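The Wall Is Not Going to Save You

December 2023

Every small-apartment guide I have read in the past year gives the same order: go vertical. Clear the counter, hang it all up, and a cramped kitchen will start to breathe. I rent a kitchen with 9 feet of counter, so I was ready to believe it.

The numbers are less friendly. Florkeo sells a starter rail kit for $169, which buys you two rails and a handful of hooks. The baskets cost extra. Nuvitz is cheaper, but its hooks fit only its own rail, a detail printed in small type on the back of the box. Etano promises a 12-minute setup and leaves out the time you will spend looking for a stud.

I put up the Florkeo kit in May. By the end of summer the rail over the stove had a coat of grease on it, and the basket by the door had filled with batteries, rubber bands and a takeout menu from Lại, the noodle place downstairs. The counter was full again too. I had bought more room and then bought more stuff to put in it.

Some of this is my own fault. Still, the guides never mention dust, or what a landlord charges to patch drywall — mine had a price list ready. They also like to show storage with almost nothing in it, which makes any system look smart.

If you cook every day and own six tools, a rail may suit you. Before you order one, empty a drawer and see what you miss after a month. I missed the can opener.

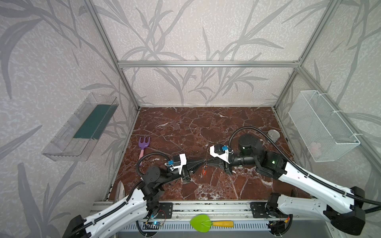

A wire-mesh basket and a clear tray put the side walls to use.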